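Progress report to the Losness Fund
Grant: Toy aisle layout and labeling, Norkance stores
Reporting period: second quarter of the grant
Prepared by: Catrin Skyrme, project lead
5 min read

Summary

Work on the toy aisle is on schedule except for the labeling of the hanging goods, which will run into July. The shelving for boxed brick sets has been re-sorted and the price tags have been checked against the register. The new bins over the hanging section are up. Spending is within the budget agreed at the start of the grant. We are asking for one small change to the plan, set out near the end of this report.

Background

The grant pays for a change in how the toy aisle is laid out and labeled in four Norkance stores. Customers had told us at the service desk that they could not match prices to boxes, and that the small packages on hooks were hard to get at. Staff said the same. Large boxes were being put back wherever there was a gap, and a set could end up over a price that belonged to another one.

The first report covered the survey of the aisles and the purchase of fixtures from Zürcher. This one covers the sorting work, the first round of aisle checks and the start of labeling.

Work completed

Boxed brick sets. We moved these out of general toys and gave them their own run of shelving. They are now grouped by price, then by theme. Military and vehicle sets are together, which is how customers ask for them. The 200 shelf labels ordered from Grorkora arrived on time and have been used in the first two stores. The rest are in the stockroom at the third.

Price tags. Yellow tags stay on the shelf edge. We had planned to move to white labels only, but Huw Foulkes, who manages the first store, asked to keep the yellow ones for the main price because regular customers look for them. White labels are used for the stock details.

Hanging packages. The hooks have been re-spaced so that a package can come off without pulling its neighbor with it. The clear bins above are for backup stock of the same lines.

Aisle checks. Each check takes a morning. The person doing it handles the goods the way a customer would: takes boxes off the shelf, reads the front, finds the price, reaches for the hanging items. Zanele Sithole wrote the check sheet and Cadi Sayce trained the floor staff to use it. There are nine points on the sheet, from whether the price can be read at arm's length to whether the floor is clear of stock. 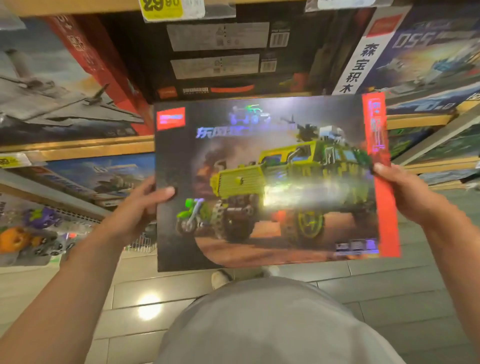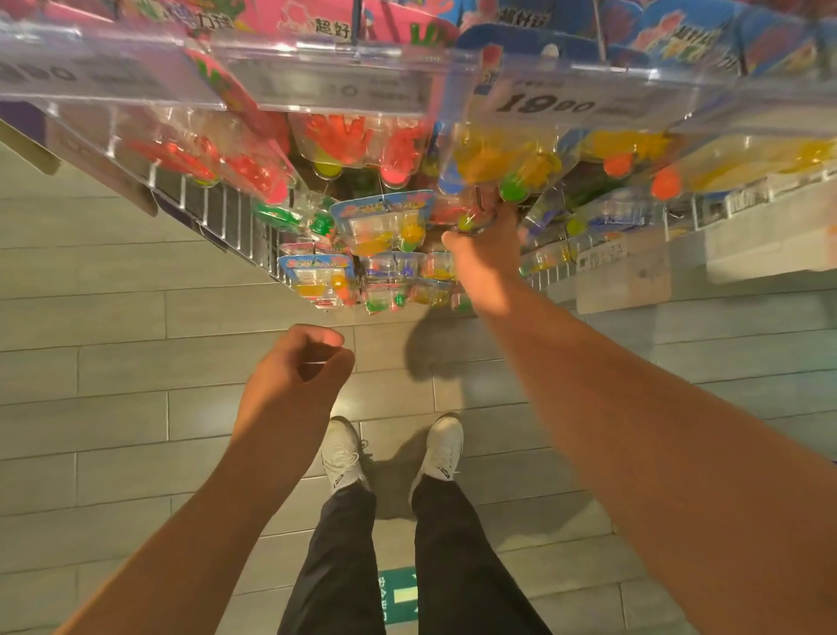
Toy section: a boxed set held at the brick-set shelving (first photo) and a small package at the hanging display (second photo).

Findings from the checks

The brick-set shelving did well. Staff found the right price for a set on the first try nearly every time, and the sets that had been wrongly shelved were all from one delivery. Two problems were noted.

Glare. The larger boxes have glossy fronts, and under the store lights the title can be hard to read from some angles. We can't change the boxes. We have asked the electrician for a price on diffusers for the lights over that run.

End-on boxes. Where shelves are full, some boxes are stored with the end facing out. The barcode stickers can then be scanned, but a customer can't see what the set is. Staff have been asked to keep at least one of each set facing forward.

The hanging section needs more work. The packages are small and the upper hooks are high. Shorter members of staff could not reach the top row comfortably, and two customers asked for help during one check. The bins are holding up well, but the clear panels reflect the lights and it is not easy to tell one product from another from below. Labels on the underside of each bin are being tried in the first store.

Floor markings were also reviewed. The green stickers stay where they are. The new fixtures do not stand over any of them, and staff have been reminded to keep cartons off that part of the aisle when restocking.

Delays

Labeling of the hanging goods is four weeks behind. The first batch of hook labels did not fit the hooks and went back to the supplier. Replacements have been confirmed and there is no extra charge.

Budget

Fixtures and labels are paid in full. Staff time is slightly under plan, as the sorting in the second store was done alongside a normal restock. No money has been moved between headings.

Change requested

We would like to use the underspend on staff time to lower the top row of hooks in all of the stores. Morfudd Lewis has priced the work and it can be covered without any addition to the grant. A breakdown is attached to the covering email. We would need your agreement before the third store is fitted out.

Next period

- Finish hook labels in the first two stores
- Sort and label the brick sets in the third store
- Decide on the underside bin labels once the trial is over
- Repeat the aisle check in the first store and send you both sheets for comparison

The fourth store will be closed for flooring work during part of the period. Its survey is already done, so fitting can start when it reopens.

Contact: Catrin Skyrme, Norkance Store Projects | © Norkance | Back to top
Shares 4 | Comments 0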